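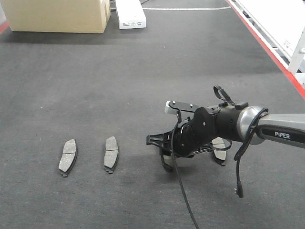

Brake pads on gray carpet, pale friction faces up.

Reading time: 2 min

Sunday, evening

Drove the Flendmont road down to Brana today with the trailer on, to settle the question of gear choice before the end of September. The drop from the summit parking lot to the first junction is 653 meters. Load in the trailer was 250 kg, split evenly over the axle. Air was still, pavement dry. Two descents, same load, same driver, different gear.

First run in fourth. The engine does very little for you there. On the upper section the car picks up speed between bends and has to be slowed before every one, and by the old quarry the pedal was going down further than I like for the same result. No smoke. There was a smell at the turnout, faint, strongest at the front left wheel, but I put my hand near both front wheels and could not have told them apart by heat. The rears were clearly cooler. Waited 48 minutes before going back up. That was more than needed, but I wanted both runs to start from the same condition and had a sandwich to get through.

Second run in third, dropping to second for the steep part under the power line. Engine noise is high and the passenger seat rattles against its rail. The pedal stayed where it was from top to bottom. Used the brakes firmly and briefly ahead of the bends, then off completely. No smell at the turnout. The difference was larger than I expected from one gear.

Notes for next time:
- Choose the gear at the summit sign. Changing down once the speed has built up is harder with the trailer pushing.
- The steep part is short, and second is correct for it even though it feels slow. Cars behind can wait for the turnout.
- The trailer coupling knocks once on the first application of the brakes and is then quiet. Same on both runs. Check for play in the coupling head.
- The fuel gauge reads low on the descent and recovers at the junction. Ignore it.

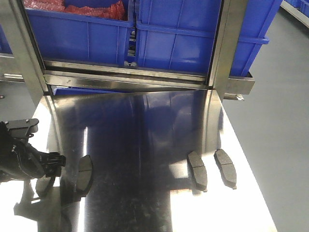 Heat is the whole problem on a descent like this one. The energy of the load coming down has to go somewhere, and whatever the engine and the air do not take ends up in the front rotors and pads. Holding the pedal lightly all the way down feels gentle, but it gives the parts no time to cool. A firm press followed by a gap does the same work with a rest in it. The pad itself is a simple object. The groove across the middle of the friction block, faint on the two lying side by side on the steel, is commonly put there to give dust and gas a way out and to let the block flex a little as it heats. It can also serve as a rough wear check on some pads, since it gets shallower as the material goes. It does nothing for a driver who stays on the pedal from the summit to the river.

The other half of the problem is fluid. Brake fluid takes up water from the air over the years, and water lowers its boiling point. A long pedal after a hot descent can be the fluid as easily as the pads. I have no record of the last change. The service book has a stamp from the Hattar garage with nothing ticked next to it. Will ask for a change and have it written down this time.

Continued along the Prurnska valley afterward to unload. The valley road is flat and told me nothing, apart from a slight pull to the right under light braking on the straight by the sawmill. Let go of the wheel briefly with no brakes applied and it tracked straight, so tires and alignment are probably not the cause. Could be a sticking slide pin. It was not noticeable on the pass, where I was turning most of the time and would not have felt it.

Home before dark. Trailer wheels checked by hand at the gate, both cool, left hub slightly warmer than the right. Greased neither. Tire pressures to be taken tomorrow morning before the car moves.

To buy: brake fluid, coupling grease, a new bulb for the trailer plate light, bread.

Recent entries
Prurnska valley road, resurfaced section
Trailer lights, second attempt at the ground wire
Tire pressures, loaded and empty
Flendmont summit in fog
Brana ferry, waiting times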